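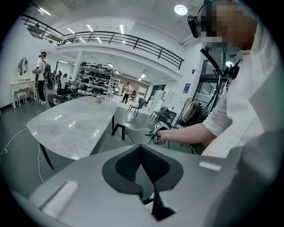 Hand-held grippers and head-mounted cameras in use among tables, chairs and shelving.

Opinion: Price the demonstration kit by the usable hour

The Galline kit is sold by the set: two hand-held grippers with printed marker cubes, a head rig, a backpack and a license for the Trurgate processing software. Stanunberg, the distributor, lists it at $3,000 per set. My view is that the hardware is sound, the price is fair, and the way the product is sold makes it hard for a buyer to know either of those things.

The spec sheet covers mass, jaw travel and camera field of view. It does not state what share of recorded time survives processing. For anyone training a manipulation policy, that share is the main figure. An hour of recording in which the marker cube leaves view, or the tracking drifts past tolerance, costs the same in wages as a good hour and yields nothing.

In February our group at the Beaulieu site logged 42 hours with the kit. Trurgate rejected 17 of them. Most of the rejected time came from work close to the body, below table height, where the forearm came between the head camera and the cube. Wide, slow motions at table height passed almost without loss. A buyer whose tasks are all at counter level will get a much better rate than we did. A buyer who wants chairs moved or low shelves loaded should plan on worse. 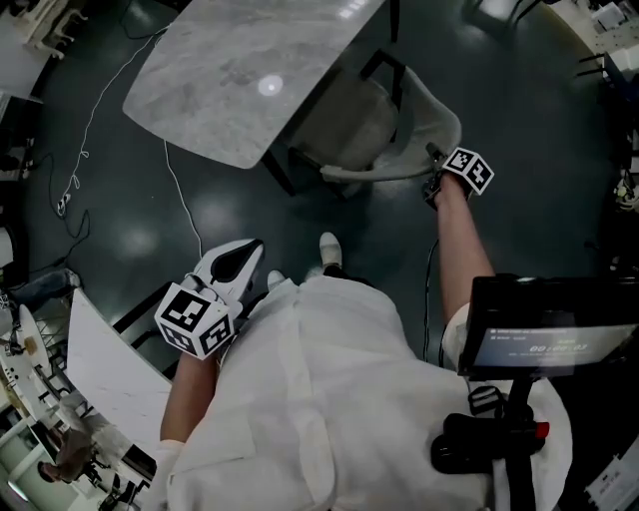 Does the kit need a robot on site during recording?
The operator records with the grippers alone, and a robot is needed only later, when the trained policy is tested.

The second problem is the service plan. Stanunberg charges $800 a year per set for calibration, and the license lapses if the plan does. Calibration is a real need. The jaw pads wear, and a small shift in a cube mount shows up as a constant offset in every trajectory. But the procedure takes a printed board and a short script, and a competent technician can learn it in an afternoon. Tying the license to it is a commercial decision, and the quote should list it as one.

Teleoperation vendors make the opposite mistake. They publish success rates and leave out how slowly the operator has to work. Against those systems the Galline kit holds up well. Our operators moved at close to normal speed after a short practice period, and two people could record in one room without interfering with each other's tracking.

I would ask Stanunberg for two changes. Publish rejection rates by task height and by distance from the body, using the default Trurgate settings. Then sell calibration as a separate line, with the script included in the base price. Until the first of those is done, buyers should rent one set, record their own tasks with it and compute the cost per accepted hour before ordering more.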